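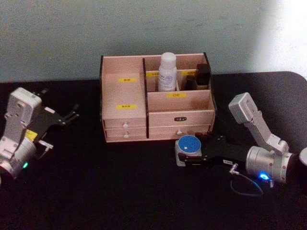 Desktop organizer with open compartments and four drawers.

Flat-pack furniture should list its spare parts by dimension

Dec 11, 2025

The assembly sheet for a typical small storage unit identifies its hardware by letter. Screw A, dowel B, cam C. The letters have no meaning outside that sheet, and when the sheet is lost the part can't be named, let alone replaced.

In October I compared the sheets for 13 products from Velberg and Pretorius. Only two gave a thread size. One Velberg sheet listed a knob as part 1310 and gave no screw length. The parts desk in Garnport could supply it, at a shipping charge higher than the price of the knob, in 10 working days. A hardware store would have had a match on the shelf, had the sheet said what to match.

The usual objection is that suppliers change between production runs. This is true of finish and color. It is rarely true of thread diameter, because the holes are drilled to suit it, and a change there means a new drilling program and a new sheet anyway.

Flindono already prints diameter, length and head type beside each letter. Its catalog runs to 222 items and the table takes up less than half a page - the space most makers give to the drawing of a man holding a telephone.

A voluntary standard would be enough. Four columns: letter, type, size, quantity. The data exists in the purchase order for the hardware and only has to be copied across.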